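Pluria Commute Diary, release 2

What it is
Self-reported travel diaries from 3,000 adults in Pluria, collected in September. Each person wrote down every trip over 12 days: start, end, mode, purpose. One row per trip, CSV, UTF-8.

What it is not
A measure of how people travel. It measures what people say they did, usually at the end of the day and from memory. Walking trips are almost certainly undercounted. Bike trips look high to me, and I have not found a good explanation.

Columns
There are 16. Trust person_id, day and mode. Be careful with minutes, where far too many values end in 0 or 5. Ignore mood unless you enjoy noise - the question wording was changed halfway through and the two versions were merged before I got the files.

Weights
Supplied by Gallix. The method note is one paragraph long and does not say which population totals were used. Huw Edwards reran our main tables without them and the ranking of modes stayed the same, which proves less than people would like. 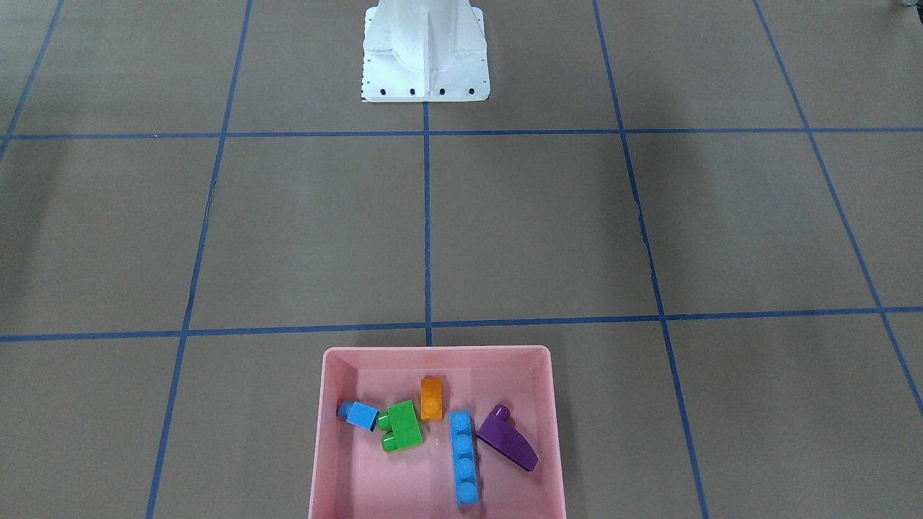
Known problems
Zone codes for Kekov and Palacios were swapped in release 1. Fixed here, but old joins will still be wrong. Missing purpose is stored as both "NA" and blank.

Please don't use this to claim a trend. It covers one month.

Contact: Karla Alvarado
Last edited February 6, 2026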